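Squeeze from the bottom

Heiðrún Kirkegaard

People who squeeze toothpaste from the middle are wasting it. I grew up with 9 others sharing one bathroom in Grudura, and we learned to start at the crimped end and work up. A tube treated like that lasts up to 20 days longer.

The shops would be happy for us to forget this. 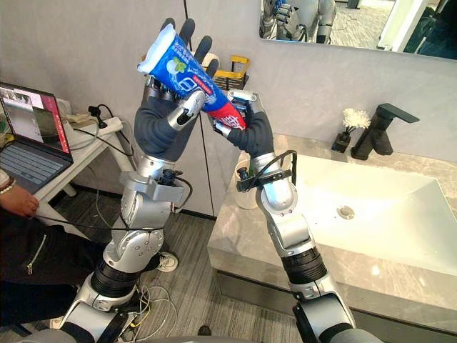 I don't want a plastic winder or a special key either. Fingers do the job well enough, and a flat tube takes up less room by the sink.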